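Week 8 handout: Figure and ground
Introduction to Visual Composition
Instructor: Sosina Gudeta

We spend this week on one of my favorite ideas in the whole course, and it starts with a very plain question: when you look at something, which part is the thing and which part is the space around it? Your eye answers before you've had time to think. The part it picks as the thing is called the figure. Everything left over is the ground.

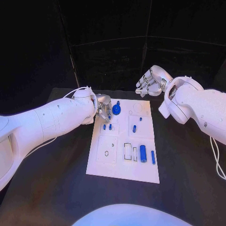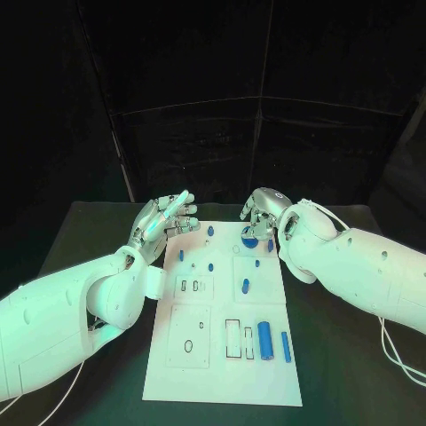
Figs. 1 and 2. Light shapes on a dark ground, with a white board on a dark tabletop in both.

What makes us pick one part as figure

Several cues push us one way or the other, and they usually work together.

Size. The smaller area tends to be seen as figure. A coin on a rug is a coin on a rug, and you would have to work hard to see it as a rug with a round hole in it.

Enclosure. If one area is completely surrounded by another, the surrounded one usually comes forward. Try this with a scrap of torn paper on your desk.

Convexity. Shapes that bulge outward read as objects more easily than shapes that cave in. This one surprised me when I was a student, and I still love testing it on people.

Contrast. Strong light against strong dark gives a clean edge, and a clean edge needs an owner. The edge belongs to the figure. The ground seems to carry on behind it, even though on paper it simply stops there.

Symmetry and meaning. Balanced shapes come forward, and so do shapes we recognize (faces and hands especially – we will look for either one in almost anything).

Who owns the edge?

This is the heart of the week, so please reread your notes on it before you start the exercise. Every border between two areas has two sides, but we normally see it as the outline of only one of them. Think of the old drawing that can be a vase or two faces. The line never changes. When you see the vase, the line is the side of the vase and the faces are gone. When you see the faces, the vase turns into empty air. Going back and forth is easy, but holding both at once is very hard, and most people find they can't do it.

Edgar Rubin, a Danish psychologist, wrote about this drawing over a century ago, and his description is still a good one: the figure has a shape and looks like a thing, while the ground looks shapeless and seems to lie farther back.

Negative space is still space

Beginners draw the chair. After a few weeks of practice they start drawing the odd four-sided gaps between the chair legs, and suddenly the chair comes out right! I see this happen every year and it never gets old. The gaps have no names, so your hand can't fall back on what it thinks a chair looks like. You have to look.

Sign painters and type designers live by this. Set the word "minimum" in a heavy typeface and study only the white slots between the strokes. If the slots are uneven the word looks lumpy, however well each letter is drawn. The Trelach poster we passed around in class is a good case – the black letters are fairly ordinary, but the white between them has a beat you can almost tap out.

When figure and ground trade places

Some pictures are built so that neither side wins. Checkerboards do it, and so do many woven and tiled patterns. Baldur Juhl's cut-paper series "Dendar" (folder 2 on the course drive) is a lovely one to spend time with. Start at the lower left, where the black birds are plainly birds, and move up slowly. Somewhere near the middle the white pieces take over. Write down where it happens for you, because it isn't the same spot for everybody.

Camouflage works on the same idea from the other end. A moth on bark gives up its edge, so the eye has nothing to hang a shape on. Once the moth moves, the edge comes back in an instant.

Exercise

You will need black paper, white paper, scissors and a glue stick.

Cut one simple shape from black paper and place it on white. Move it until the white around it is as interesting to you as the black. Glue it down.

Make a second piece where the black and white cover equal areas. Cut only curves.

Make a third where a viewer can't settle on which color is the figure. Expect to throw a few away.

Hang all three on the wall and look at them from across the room, then upside down. Note on the back of each which color came forward first.

Reading

Fogh reader, the chapter on edges and overlap. Skip the section on color for now, we come back to it in February.

Bring your three pieces and one found example of good negative space. Packaging, book covers and street signs are all fine. Please no vases.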